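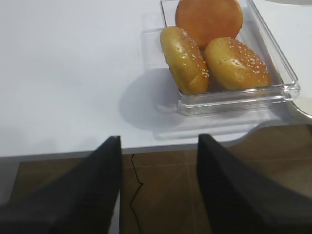
5. Setting up a bakery pick task

This section covers first-time set-up of a pick task for buns and rolls on the Rollora two-finger gripper with wrist camera. Complete Section 4 (Mounting and cable routing) first. You will need the Vendulgate controller switched on, the teach pendant connected and firmware 2.5 or later installed.

Allow one hour for the first product. Later products on the same station take less time, as the table and tray steps are not repeated.

5.1 Positioning the tray

1. Place the tray flat on the work surface, inside the reach zone set in Section 4.6. Clear plastic trays are supported, but see the note below.

2. Leave at least 46 mm between the outside of the tray wall and any other dish, plate or fixture. The fingers open outward on release and need this clearance.

3. Load the tray with the products you intend to run. Mix the types if the finished task will handle mixed types. Plain and seeded buns can share a tray.

4. Do not stack product. Buns may touch or lean on each other, but each one must have part of its crown visible to the wrist camera.

Note: The camera can read the rim of a transparent tray as several edges, particularly under overhead lighting. If the pendant shows a broken or doubled tray outline, select Tray > Clear wall and enter the wall height by hand.

Caution: Keep hands out of the reach zone whenever the amber lamp on the wrist is lit. The arm may move without further warning.

5.2 Teaching the view pose

1. On the pendant, select Tasks > New > Bakery pick.

2. Choose Free drive and guide the arm by hand until the tray appears in the upper half of the camera view. Both fingertips should remain visible at the bottom of the view.

3. Open the fingers fully. The gap between them must not hide any product in the tray.

4. Check that the front edge of the table is in view. The software uses it as a level reference. Curved or cut-out table edges are acceptable provided a straight length of at least 251 mm can also be seen.

5. Press Save pose. The pendant sounds one tone when the pose is stored and two tones if the arm was still moving.

Note: The fingertips are close to the lens and will look soft on the pendant. No focus adjustment is needed. The lens is fixed at the factory and sealed with threadlock; breaking the seal voids the calibration certificate.

5.3 Floor masking

On a narrow bench the wrist camera will also see the floor. Tile joints, loose leads and cabinet panels can all produce false edges.

1. Select View > Mask.

2. Drag the mask line to the front edge of the table.

3. Press Apply. Everything on the floor side of the line is ignored for detection. It is still recorded in the task log.

Caution: The mask affects detection only. It does not stop the arm from travelling past the table edge. Set travel limits separately (Section 6.2), and secure any cable that could be caught by the arm.

5.4 Grip settings

The default grip profile suits a firm crust. Soft, glazed or seeded product will usually need a lower force and a slower close.

1. Select Grip > Profile > Soft crust.

2. Set the closing speed to Low.

3. Set Approach to Long axis for oblong product, or to Free for round product. For a mixed tray, choose Auto.

4. Run one pick at Step speed and inspect the bun. If the crust is marked, lower the force by one step and repeat with a fresh bun.

5. If the bun slips, raise the force by one step. Do not use the Firm profile on bread.

Note: Seeds collect on the inner faces of the fingers. Brush the faces clean every 111 picks, or when message G-14 is displayed. Use a dry nylon brush. Solvents will cloud the grip surface and colour the pads.

5.5 Trial run

1. Reload the tray and clear the reach zone.

2. Select Run > Trial. The arm makes up to 361 picks before it stops and asks for confirmation.

3. Watch the first full tray through at Step speed, then change to Normal.

4. If a pick fails twice on the same bun, the arm returns to the view pose and waits. Move the bun by hand once the amber lamp is off, then press Resume.

5. Save the task under a name that identifies the product and the tray.

Questions on bakery profiles that are not covered in this section go to Afshin Asadi in applications support at Sunari. Quote the controller serial number and attach the task log.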